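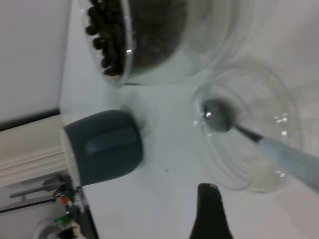 *Fig. 18. Coffee beans in a glass bowl, with a spoon in a second bowl.*

## Loading the Girgate parish register archive

1. Copy the Flaltthorpe baptism file to your computer. It holds 2,514 entries, or so the index claims.
2. Open **Import** and choose "Parish, handwritten."
3. Check page 118 by eye. The date reader says it handles Latin months - I have my doubts.
4. Click **Save**.

**Note:** "Verified" only means a date was found.

**Caution:** Do not merge with Stallamgate records. The matching tool treats godparents as parents.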